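Moving to a smaller place, part two: the bedroom

March 13, 2022

The last post covered the kitchen, and a few people wrote to ask how the rest of the move to Vavbridge was going. It is going slowly. The new apartment has one bedroom and one closet, and the closet is narrow enough that the door hits the rail if you open it too fast.

The rent is $1288 a month, up from what we paid in Flemer, but the bus stops outside and I no longer need the car every day. I sold the car in the end. It had a bad clutch and I got less than I wanted for it.

The movers were a small outfit called Tarawneh. They quoted for 14 boxes and a bed and charged what they quoted. The bed went up the stairs in pieces. One of the slats had a crack in it before the move, and I glued and clamped it the night before, which has held so far.

Floors first. The old carpet had been pulled out before we got the keys, and the floor is pale now and shows every crumb. I sweep it most mornings. I put felt pads under the bed feet and the desk, the stick-on kind, and two of them have already slid off. The nail-in kind would be better if your furniture has solid feet.

Blankets were the other question. The bedroom faces north and the radiator under the window takes an hour to get warm. I had planned to buy a heavier comforter, then decided to wait and see how we did with what we had. We were fine. I'll look again next winter. 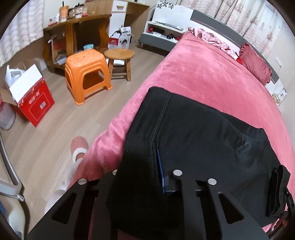
The pink blanket, with laundry on it.

Clothes took the longest. I went through everything once before the move and once after, and the second time was easier, with the closet right there to measure against. Anything I hadn't worn since last May went in a bag. Coats stayed. Work pants stayed if they fit. I had kept a lot of shirts for painting in, and I don't paint.

The thrift store on Tolluris Street takes clothes and shoes but not bedding. They will give you a receipt if you ask at the back counter. Old towels went to the animal shelter, which was glad to have them.

Socks I sorted on the bed. Black ones are the worst, as they all look alike until you put two side by side in daylight and one has gone brown. Singles got a week to find their match and then went in the rag bag under the sink.
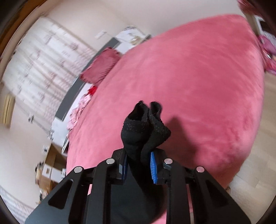

What is left to do

The window needs a blind. The one that came with the place doesn't go all the way down, and the streetlight comes in at the bottom. I have measured twice and got two different widths, so I'll do it again before ordering.

The closet rail needs a new bracket on the left side. After that it's the hallway, where the bookshelf is still in its box. I'll write that one up when the shelf is standing.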